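The robotics club at Noludham gave its 20 members the same assignment in September: take a hand-held gripper home and record everyday objects being picked up where they normally sit. By the end of the month the shared folder held 3,870 short clips.

Most came from desks and kitchen counters. Bottles turned out to be popular, and members were asked to leave the surrounding clutter alone – chargers, cups, lamps and all.

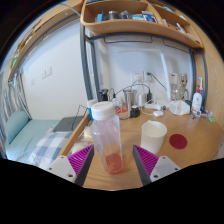 Clear plastic gave the first trained model the most trouble, and Maiara Coutinho wanted more of it in the next round, with fewer boxes and cans. Lev Hnatiuk disagreed and asked for longer clips first.

The club meets on Friday at Clutcombe Hall. Two teams will train on the full set, then run 80 test picks each before the regional meet.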